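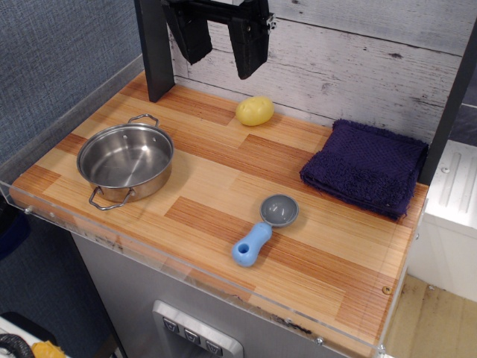 21st November. Mostly a day on the reset job and who does it. Since the arm started running most of a shift by itself, the work at the cell has turned into putting things back, and we never wrote down who owns that. Triin had been doing it by default. She sits nearest. Today's layout was the small one: pot on the left, potato at the back, purple towel folded on the right, scoop near the front with the bowl pointing toward the back right. I left the scoop where the gripper can get at the handle without going near the pot.

Ran 17 episodes before lunch. Two stopped by me, both for the same thing, fingers closing too far down the handle. Not logging those as arm faults. The start pose was off after yesterday's changes and I hadn't checked it.

Talked with Triin while the long batch was going. Her old day was hands-on for nearly all of it: she drove the arm herself, every pick, and her wrists were sore by four. Now she drives only when we need fresh demos. She said the wrists are fine and the afternoons are worse. You have to look at the counter every time a run ends, move an item or don't, press go, and you can't really start anything else in between. She tried doing labels at the same time and missed a run that had stopped with an item on the floor. I did the same thing last week with email, so it isn't a matter of attention on her part.
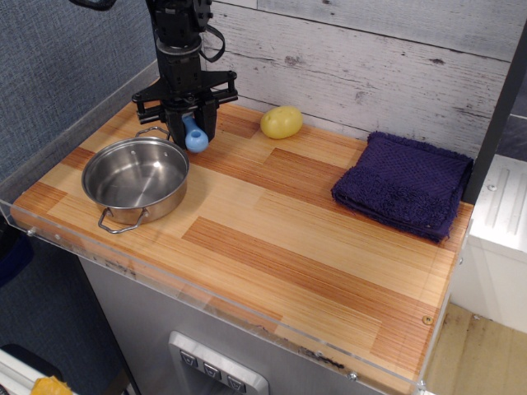
What we agreed to try, starting tomorrow:

- Resets go in blocks of one hour, then swap. Triin, Zhiqiang, me.
- Person on resets does resets. No labels, no email.
- Labels get their own block, away from the cell.
- Whoever is off resets picks up demo driving if it's needed, two sets at most in a row.

Zhiqiang doesn't like the third one. He says labeling next to the arm is how he knows what he's looking at, and that away from the cell he has to guess why a grasp went wrong. Fair point. Compromise is that the reset person writes a short note on any odd run and the labeler reads it. Column added to the sheet, called "odd". Free text. Please write more than "weird".

He also asked who decides when a run is stopped. Up to now it has been whoever flinches first. I stop early, Zhiqiang lets it go on much longer, and it shows in the numbers: the same behavior gets marked as a stop on my shift and a slow success on his. For now:

1. Stop if a finger touches the pot rim from above and keeps pushing.
2. Stop if an item leaves the counter.
3. Stop if nothing has moved for a while and the arm is just hovering. Needs a proper time, see below.
4. Otherwise leave it alone and write it in "odd".

Afternoon: tried different hover limits. Five seconds is too short, the arm sometimes sits over the handle and then goes ahead. Didn't settle on a number. Zhiqiang will pull the pause lengths from the old logs and we pick one from that.

Checked the acrylic lip along the front while I was there. Scuffed, still tight. Towel needs watching. The frayed side catches on the fingers if it's facing them, so I've been turning it by hand between runs, and I now realize that makes the resets different depending on who does them. Triin wasn't turning it. Either we all turn it or none of us do. My vote is none. The arm will have to deal with it sooner or later and I'd like to see how bad it is.

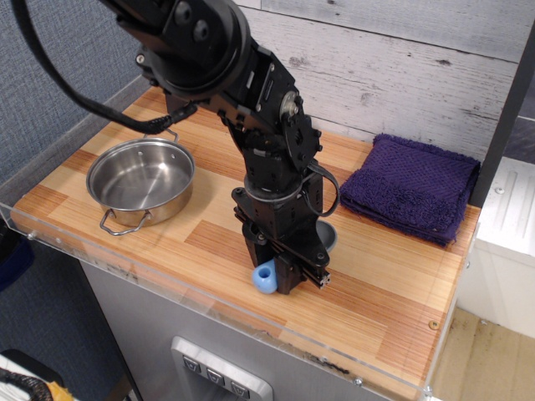
*Gripper down at the light blue piece, gray bowl just behind it. Pot on the left, towel back right.*

Call with Jisesbridge at the end of the day. They're the ones who will have this on a real bench, in the Idum packing room, where four people sort and hand tools into trays now. Their supervisor wanted to know how many of the four she'd still need. I said I couldn't tell her from what we have, and that going by our own cell the work doesn't vanish, it goes to whoever stands beside the arm and clears up after it. She asked if that was a job anyone would want. I told her what Triin said about the afternoons. She took it better than I expected and asked if she could bring two of the packers over to try a reset block before anything gets ordered. Said yes. Triin should run that session, she can explain it better than me.

Things she asked that I couldn't answer:

- Does the reset person get the same pay grade as a packer? (Not ours to answer, but they will ask it again.)
- Can it be done sitting down? Here, yes, mostly. You get up for anything that's rolled off. On their bench height, no idea.
- What happens when the arm is down for half a day? They need to be able to pack by hand at full speed, which means people have to stay in practice. I hadn't thought about that at all. Triin mentioned that her own driving has gotten rusty since September, first few demos of a set are slower than they used to be. Same problem.

The last one should go in the write-up to Tóth. Their plan has the manual bench removed in the second month and I think that's too early. Will say so and attach the driving times if Zhiqiang can get them out of the logs.

Left to do

- Start pose check goes on the morning list, before the first run. My miss.
- Zhiqiang: pause lengths, demo driving times by week.
- Triin: half a page on what a reset block is like, for the packers. Plain words, include the dull parts.
- Me: stop rules printed and taped up by the cell. Ask Brekix for the second stop button, the one we have is out of reach from the chair.
- Towel: don't turn it. Starting tomorrow, all of us.

Cell shut down at 5, batch saved, sheet is up to date except the last two rows.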